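Work with us > Current openings > Robot demonstrator (part-time)

Robot demonstrator, Tavar project
Whitfield site, ground floor, two posts

We are looking for 2 patient people to teach robots how to tidy up. No degree is required, no programming, and no previous contact with robots beyond the usual arguments with a self-service till. What you do need is a steady pair of hands and a high tolerance for doing the same thing again.

The job in plain terms: you sit at a desk with a pair of small handheld arms in front of you. When you move them, a larger pair inside the booth moves in the same way, and everything is recorded, from the camera pictures to the angle of every joint. Each recording is called an episode. A learning program called Clover then studies the episodes and tries to do the task by itself. If you dithered over a bottle, Clover will dither over a bottle. We once had a demonstrator who gave every object a little shake before letting go, and for several weeks so did the robot.

The current task is clearing plastic bottles off the floor of the booth and into a bin, using either arm, in whatever order seems sensible to you. We have deliberately made the place look like a student's bedroom. There are fizzy drink bottles, water bottles, a coffee one and a tea one, with labels and without, and they are lying at every angle. There are also things that must stay where they are, among them the pen cup and the book at the front. Touching the book ends the episode. So does knocking over the bin, and you will do that on your first day.

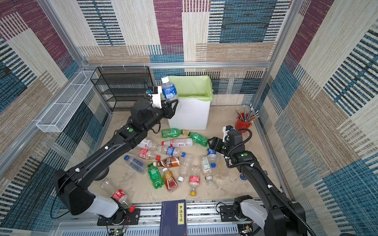 What a shift looks like

You will work in blocks of 30 minutes with a break after each, and the break is compulsory. Tired people make poor recordings, and they also start talking to the grippers. Between episodes you tip the bottles out of the bin and scatter them again by hand. Please scatter them properly. Left to themselves, people lay bottles out in neat rows, and a robot that can only tidy a tidy floor is of limited use to anyone.

We need 600 good episodes of the bottle task before we move on to folding tea towels. "Good" means smooth, unhurried and finished. A fumbled grasp that you then put right is welcome, and we keep those with some pleasure. A fumbled grasp followed by a sigh and a reset goes in the reject folder. Over the whole project we expect to collect up to 2000 episodes, and yes, the later ones feel much like the earlier ones.

You might suit this if

- you can follow a written procedure without improving it
- you have done fiddly work before, such as sewing, model making, dental nursing or getting a duvet into its cover
- you can sit at a desk and use both hands at shoulder-width for the length of a block
- you are willing to write "my fault" in the log when it was your fault

Gamers apply in large numbers and some are excellent. Others go for speed records. There is no leaderboard, and we took the last one down for a reason.

Training and people

Lionel Bodin runs the training, which takes up your first week and is paid at the full rate. Fiorella Marino reviews the recordings and will send you notes. They are short notes — please don't read a tone into them. Niloufar Dehghan looks after the arms themselves and should be fetched at once if anything grinds, clicks or smells warm.

Hours are mornings or afternoons, your choice, four days a week. The posts run until the end of September, with a fair chance of an extension if the tea towels go badly. Tea and coffee are free. Bring your own lunch, as the nearest shop is a petrol station.

How to apply

Write to Arash Shahbazi at the Skostov office by Fri 10 January. One page is plenty. Tell us about a dull job you did well and how you kept your mind on it. We will invite a shortlist for an hour in the booth, where you can try the arms and find out whether you like it. Travel is refunded on production of a ticket.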